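4. Setting up your picture screensaver

Okay, this is my favorite part of getting the Hilleck frame going! You've got it on Wi-Fi by now (if you don't, go back to section 3, I'll wait).

1. Tap the little gear, then Display, then Screensaver.
2. Pick Folder. Mine is called Mellside and has 429 pictures in it, but you can start with one.
3. Set the timer to 30 seconds. I tried 10 and it made me dizzy.
4. Tap Save – the big one at the bottom, because the back arrow throws everything away.

Note: wide pictures get trimmed at the sides unless you switch Fill to Fit. With Fit you get plain bars, which I don't mind one bit.

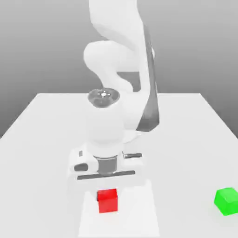 Fig. 6. Red cube, green cube, white table.

5. Check your colors. If the reds look orange to you, go to Display, then Warmth, and slide it down two notches. Wait for the next picture to come up before you touch it again!

Caution: don't pull the memory card while the screensaver is running. I did that one Monday and had to load the whole Mellside folder over again, which took me most of the evening.

6. Turn on Night Off if the frame lives in a bedroom. It goes dark at 10 p.m. and wakes up at 7, and you can change both times under Clock.

Sound is in section 5.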